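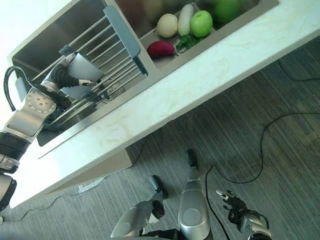
Figure 4. Kitchen with a double sink set into a white countertop.

4.2 Character pages and the problem of two versions

The second part of the study looks at how fan-written character pages handle a character who exists in more than one version. We took our material from the wiki for Setmont, a comic that was later adapted as a cartoon series and then as a handheld game. The wiki had 356 character pages when we copied it in July. Of these, 18 were left out because they held only a name and a voice credit.

Each page was read by one of the two authors and coded for order of information, for the version used as the default, and for the way differences were reported. Kettler coded the pages for the main cast and the school chapters. Howells coded the rest. Where a page was hard to place, both authors read it and agreed on a code before moving on.

Most pages open with a short block of personal facts (age, birthday, height, family) followed by a paragraph on looks. Hair and eyes nearly always come first. Clothing comes later, and is often skipped for minor characters. Personality is given one or two adjectives in the opening line and then a section of its own further down, where editors draw on single episodes to support a claim.

The default version is usually the comic, even on pages that were started after the cartoon aired. Editors write about the comic in the present tense with no label, and name the other versions only when they depart from it. The page for Vindier, the older sister, is typical. Her coat is described once, as it is drawn in the comic, and a later sentence says that the cartoon makes it shorter and the game changes its color. A reader who knows only the game has to get to the end of the paragraph to find the character they remember.

The pages for Cuervo and Plotik work differently. Both had small parts in the comic and were given full stories in the game, and their pages treat the game as the default. On Cuervo's page the comic is handled in a section called "Early appearance." This section was moved from the top of the page to the bottom after a long exchange on the talk page, in which one side argued that the first version should always come first and the other that readers were arriving from the game and wanted that material.

The talk pages hold 1655 signed comments in all. We read every comment on the pages for the main cast and sampled the others. Arguments over eye color and age were common and were mostly settled by citing a chapter. Arguments over personality were fewer, but they ran longer, and several were dropped without an outcome. Words such as "shy" and "rude" were removed and put back many times. On Plotik's page the word "rude" was replaced by "blunt," which has stayed in place.

We found 9 pages with fully separate sections for each version. All of them belong to characters whose family ties change between the comic and the cartoon. Section 4.3 takes up these pages in more detail.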